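**Sostby pipe and cigar weekend – who went?**

**fokville_leaf:** Just back and still grinning! 951 people through the door, nearly double January, and the charity auction was a blast. Manju Rana's blending talk alone was worth the drive.

**mrana_fan:** Loved the talk too! The Hirano robusto got my vote for best of show.

**oldbriar:** Really? Mine tunneled twice. The Florcombe corona beat it easily, and for 9 bucks.

**mrana_fan:** Twice? Mine burned straight as a ruler – maybe yours was too damp.

**oldbriar:** Kept at 65 like everything else I own. Still a great weekend, though.

**fokville_leaf:** You're both wrong, it was the Fokville maduro, ha. One picture: 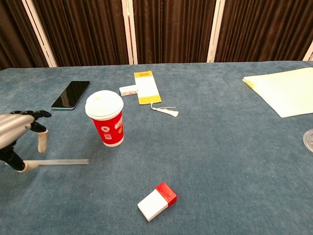 *Clear tube and red paper cup*

**oldbriar:** Nice. Anybody got a spare Florcombe band? I'll trade two Hiranos, gladly.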